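Chapter 3: Reading the Grain

Elmarie Mokoena, Working With What the Tree Gives You
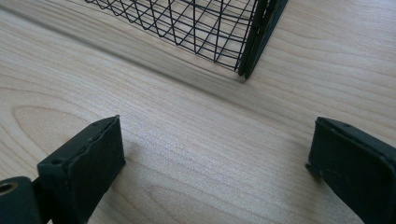 Why do some boards show long loops and arches while others show only straight lines?
It comes down to how the log was sawn. Cut a slice off the side and the blade skims along the growth rings, so they spread out into ovals and peaks. Cut towards the middle and you meet the rings edge-on, so they come out as stripes.

I learned this the slow way! My first table was for a café in Findby, and I glued up the top without once looking at the ends of the boards. Bheki Magagula came by on the Friday, ran his hand over it and asked which way I thought it would cup. I hadn't a clue (I said "upwards", very firmly).

So before we pick up a plane in this chapter, we're going to look. Pale woods are the hard ones, because the figure hides until the light is low. I like to stand a wire basket or a mug on the top and move a lamp about – you'll catch loops and ripples you'd swear weren't there at breakfast. Pencil them in lightly if it helps.

You'll need a board 700 mm long and 200 mm wide, planed on one face, and a soft pencil. Leave the oil in its tin for now. We get to finishing on page 271, and by then I hope you'll be fussier than I was.

Last updated: October

Related chapters
Buying Boards at the Yard
Why Tabletops Move
Oil, Wax or Nothing

Contact | Copyright Bramonach | Back to top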